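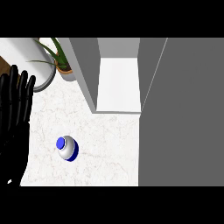
Visit to the Plotard tile works, September

Our evening course in building materials made its yearly trip to the Plotard works in Unby. We were a group of nine and we took the early train, which came late, so we missed the coffee and went straight to the clay store. Our guide was Venla Laitinen. She has worked in the factory for 34 years, first at the glazing line and now in the laboratory.

The clay store is a long shed with open sides. The clay comes from two pits, a red one near Unby and a lighter one near Cularley, and it must rest over a winter before it is used. I asked if this is still necessary with modern mixing. Venla Laitinen said that they tried without it one year, and the tiles became crooked in the kiln, so they went back to the old way. I would have liked to see one of the crooked tiles, but they did not keep any.

After this we saw the press hall. It was so noisy that I could not hear most of the explanation. What I understood is that the powder has to contain a little water, and that the worker at the press checks it by squeezing some in his hand. There is also an instrument for it. He uses both.

The kiln was for me the best part of the day. It is a tunnel 49 meters long and the tiles travel through it slowly on cars. You can look inside through a small glass window in the door at the side. One passage takes 40 hours, including the cooling. The cooling is the difficult part, and most cracks are made there. The kiln is stopped only in July, when the bricks inside are repaired.

Lunch was in the canteen, pea soup and pancakes, good and cheap. Vegetarians should tell in advance.

In the afternoon we went to the showroom. I had expected mostly roof tiles, but half of the room is for floors. The series called Te Moana has a blue-green glaze which changes when you walk past it. It is sold only for walls, as the glaze is too soft for shoes. Several of us asked about prices, and they are high. Seconds are sold from a shed behind the office, and there I bought a small box of red tiles for my balcony. They were heavier than I thought, and I had to carry them to the station.

Some practical things for those who want to go. Groups must write to the office at least a month before. Closed shoes are required, and the floor in the press hall is slippery. The bus from the station stops at the gate but the last one back leaves at 4:10 p.m.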